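Trying to remember a thriller with a lighthouse and a fake radio broadcast

Posted by Mireille Sleiman, Dec 3, 2021

Okay, this has been bugging me since March. I caught the back half of a movie on cable at my sister's place and I never got the title. A guy is stuck in a lighthouse, and he's hearing what he thinks are news bulletins about a manhunt. Then we cut to a barn and there's a woman reading the bulletins off index cards into a microphone! The whole manhunt is made up to keep him from leaving. There's a brother too, or maybe a brother-in-law, with a terrible mustache.

It looked like late eighties or early nineties to me – the cars were boxy and everybody had a lot of hair. Color, in English, but a couple of the actors sounded dubbed. I've tried every search I can think of and I keep getting the same two lighthouse movies, neither of them right. Also, if you know it, does the beginning explain why she's doing it? I came in after that and I'd like to know if it's worth tracking down.

Posted by plellix_fan

sounds like a tv movie. try searching lighthouse thriller 1991

Posted by Munther Rizk

I'm pretty sure you saw Vornasau. The woman in the barn is named Khalaf in the movie (everybody calls her by her last name), and the mustache belongs to her brother-in-law, so you had that right. It runs 90 minutes and it feels longer, mostly because of a boat trip in the middle that goes nowhere.

As for the beginning, yes and no. You get a scene at a bank where he signs something, and she's standing behind him in line. Later you're supposed to work out that he's the only other person who knows about the money. I had to watch it twice before I caught that, and I still think there's a scene missing. My old tape had a different opening from the version I saw later, with a voiceover, and the voiceover helps a lot.
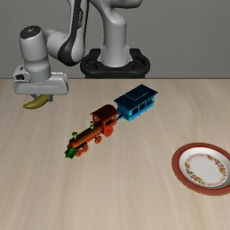 The tape I had was put out by a little label called Riment, and it's the one I'd look for if you still own a VCR. The later disc drops the voiceover and cuts the last scene short, right when she puts the cards in the stove. I paid 49 dollars for mine years ago, which was dumb, but I was in a mood. Check library sales first.

Is it worth it? The barn stuff is great and the ending in the fog works on me every time. The bank stuff is slow, and the dubbing is rough on the two fishermen. If you liked the half you saw, you've already seen the better half, but I'd still go back for the first bulletin. He's shaving when it comes on.

Posted by Mireille Sleiman

The stove!! Yes, that's it, thank you. I remember her burning the cards. Going to ask at my library tomorrow.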